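Wir verwenden Cookies, um unsere Website für Sie zu verbessern. Mit der weiteren Nutzung stimmen Sie dem zu. Einstellungen | Akzeptieren

Protokoll der Hausversammlung, Wohngemeinschaft Havodstead
31. Oktober 2024, Gemeinschaftsküche
Protokoll: Ruoxi Ding

TOP 1 Protokoll der letzten Sitzung
Das Protokoll vom August wird ohne Änderungen angenommen.

TOP 2 Wäsche und Zimmerordnung
Die Körbe im Flur sind seit Wochen überfüllt. Saubere Kleidung wird dort mit getragener vermischt. Es wird beschlossen, dass jeder seine Wäsche nach dem Trocknen mitnimmt und im eigenen Zimmer auf dem Bett zusammenlegt. Dunkle und helle Teile werden getrennt gestapelt. Kordeln und Bänder bitte vor dem Waschen verknoten.
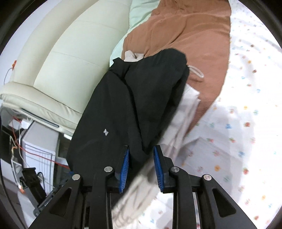
Schwarzes Kleidungsstück und weißes Tuch auf dem Bett
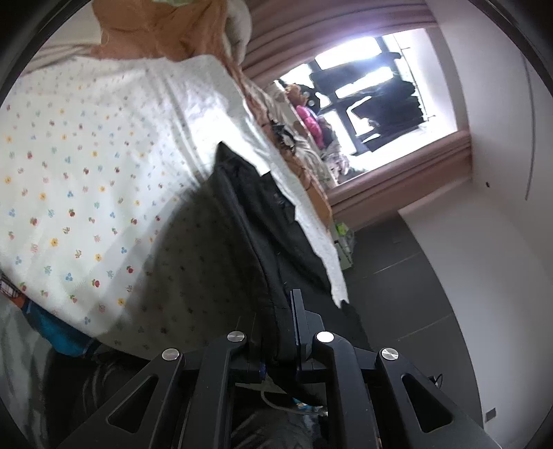
Schwarzer Stoff auf dem Laken mit Blumen und Früchten

Was nach 8 Tagen noch im Flur liegt, kommt in die Kiste neben der Waschmaschine. Der Vorschlag, die Kiste monatlich an den Kleiderladen Ninura zu geben, wird angenommen, eine Gegenstimme. Vorher wird im Hausverteiler gefragt.
Die Bettwäsche aus dem Gemeinschaftsbestand wird künftig mit der Zimmernummer gekennzeichnet – mit Wäschestift, keine Aufkleber.

TOP 3 Waschmaschine
Das Angebot der Firma Xu für ein neues Gerät liegt bei 685 Euro einschließlich Lieferung. Die Abstimmung wird vertagt, bis ein zweites Angebot aus Vadorport vorliegt. Bis dahin wird nur mit 30 Grad gewaschen, Handtücher ausgenommen.

TOP 4 Verschiedenes
Der Wäscheständer im Bad ist defekt und wird entsorgt. Die Haushaltskasse übernimmt bis zu 30 Euro für Ersatz. Das Flurlicht im Obergeschoss flackert weiterhin, Ruoxi meldet es erneut der Verwaltung.

Nächster Termin wird per Aushang bekannt gegeben.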